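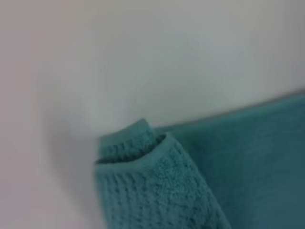 PRESS RELEASE | HOME & BATH

Giler adds teal to its Pilgate towels

2022-09-04 – I've wanted a proper teal in the Pilgate range for ages, and we've finally got one! It's a muted blue-green terry, plush on the skin, with a neat finished border (I'm fussy about borders). Our first run is 1,000 towels, in shops from October. Fold one in the bathroom or chuck it over a chair – I won't judge.

Amedeo Cattaneo, Giler

Shares 20 | Comments 2
Home News Stockists Press
© Giler – Back to top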